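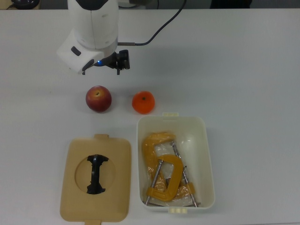
Last updated: Feb 8, 2023

**Plallitz Wrestling confirms revised tag team title rules and October tournament**

Plallitz Wrestling has published revised rules for its tag team championship, together with the entry terms for a tournament to be held in October at the Shibata Hall, Mamura. The rules apply to all title matches from the opening round onwards.

The title has been vacant after Shinji Kamata, who held it with Tihomir Stojanovska, withdrew with a knee injury. Under the previous rules a champion could name a replacement partner. That provision has been removed. A team unable to defend within 44 days now forfeits the title, and both members may re-enter only as part of a newly registered team.

Eight teams will take part over two evenings. First-round matches carry a time limit of 26 minutes. A match that reaches the limit will be decided by the referee and two ringside judges. The final has no time limit. The combined weight of a team may not exceed 195 kg at the official weigh-in.

Wakana Matsuda and Mitsuko Sugiyama are the first team to be registered. Stojanovska has applied to enter with a new partner, whose name will be released once the medical check is complete.

"The old replacement rule was used three times and disputed each time," said Shahla Bagheri, head of match operations. "Teams asked for a fixed period and we have set one."

The hall will be arranged for 1476 seats. Tickets will be sold through Cliltura, and both evenings will be streamed on the same service. The full rules are available from the Plallitz Wrestling press office on request.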